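Stokine open day – quick write up before I forget it all

Got there just after nine, train was late, missed the welcome talk and most of the pastries. Stokine make office chairs, if you've not heard of them. Big brick building behind the Wositz goods yard, no sign on the road side, walked past it twice.

Tour groups of 19. Ours was the last of the morning so a bit rushed. Hi-vis, stick-on badge, off we went.

First stop the gas lift bench. Every cylinder gets weighted and released, weighted and released. Loud. Couldn't hear half of what the guide said – something about a batch that came back from a customer in Kivitz with a slow leak, chairs sinking an inch over a morning. They traced it to one seal. Whole shelf of the dud ones kept as a reminder.

Then foam cutting, which smelt like a swimming pool, and the sewing room, which was my favourite. Radio on, everyone very fast. More than 200 seat covers a shift when they're on the plain grey. The patterned stuff takes far longer becuase the stripes have to meet at the front corner.

Upstairs to the carpeted bit for the Ots range. Mesh back, five-star base, castors. List price for the set of four is 1361 and I did wince. Had a go at everything, levers and all. The tilt is lovely, arms a bit short for me.
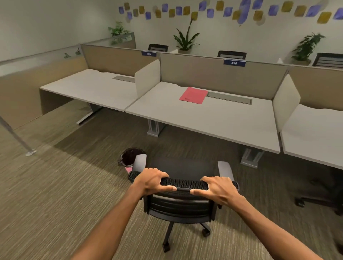 Refilwe Ndlovu said she'd had an Ots at her old job for years and the mesh never sagged, but the castors clogged up with hair and fluff every few months and you had to pull them off and pick at them with a pin. She'd take the foam seat over a mesh one any day, mesh leaves lines on your legs in summer.

Fair enough. I asked the guide about spare castors and they do sell them singly, part number 2525, wrote it on my hand. Delivery slow in December apparently.

Lunch was soup and a roll. Soup good. Queue not.

Afternoon was a talk on sitting properly, in a room full of people slumped on folding chairs. Feet flat, screen at eye height, get up now and then. Nothing new but the slides on old typing chairs were nice, would of liked more of that and less about posture.

Shop on the way out has seconds, mostly scuffed bases and odd fabrics. Cash only when I was there, card machine down. Didn't buy.

Parking is tight so take the train if you can. Toilets are by the canteen, past the lockers, not where the map says.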